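2023-07-29, Vovorari draft notebook

Session total 3139 words, of which I would defend maybe the last page. The paranormal half of this paranormal romance is coming along fine. The romance half is two people standing in a lighthouse discussing tide tables.

Chapter 2 again. Siriwan still meets the ghost on the ferry to Worton, and he still explains his curse before she has put her bag down. Moved the curse to chapter six. Chapter six now has two curses in it -- will deal with that when I get there.
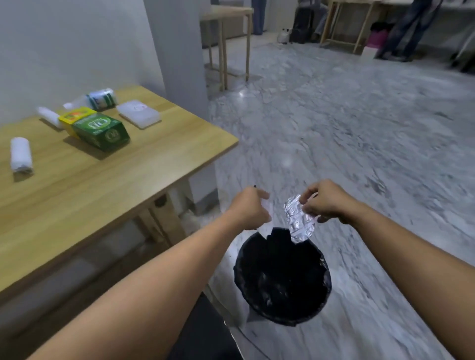
Tried the kiss from his side and lost it in the fog, literally, as I had written 60 lines of fog. Kept four. The Jilia subplot (selkie sister, stolen coat) reads better than the main plot, same as it did in May. If anyone in the group wants to tell me she should be the heroine, the margin is wide and I have already thought it.

Open items: can he hold a teacup or can't he? He does on the ferry and his hand goes through the banister later. Pick one. Also, the working title sounds like a cough syrup.

Next session, start from the storm and leave the lighthouse alone.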